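Can a machine already sort and fold mixed textiles, or is it too early?

Posted by Sarmīte Jaunzems in Small Workshops

Good evening to all. I have a small repair and alteration shop, and my helper goes back to her studies in July. Every Friday we receive the week's things, and somebody must sort them, close what has to be closed and fold them for the shelf. My brother-in-law says I should buy a machine and stop complaining. I looked at the Forier folding table, but the seller's film shows only towels.

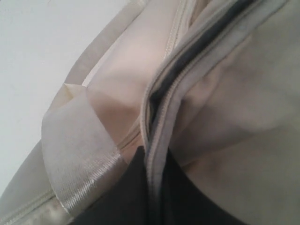

My things are mostly soft, with a zip, a binding, sometimes a ribbon, and all in nearly the same beige. I do not need speed. I need that the ribbon is not pulled and that the zip does not bite the cloth. Is there something for under 3000 euros, or must I look for a new helper?

Ottmar Tiedemann
For towels, yes. For your work, no. I maintained a Forier for 18 months in a hotel laundry. It wants flat pieces, all of one kind, and a person to put them in straight. We gave it 300 towels in a shift and it was fine. Then one bathrobe with a belt went in and I spent my afternoon with a screwdriver.

Nassoro Mushi
just get a helper, machines are rubbish with cloth

Raluca Cozma
I would not say rubbish, but they are slow. Last winter I saw an arm from Tanui fold shirts at a trade fair. With a plain shirt it managed well. With a jacket it took hold of the lining together with the outside, and the man had to stop it. Beige on beige is also difficult for the camera – where does one layer finish and the next begin? Even for my eyes it is not always clear.

What you can automate is the part around the cloth. I print a label for each bag when it arrives, and this saves me much searching. The label printer cost me 300 euros. The folding I still do by hand, in the evening, with the radio on.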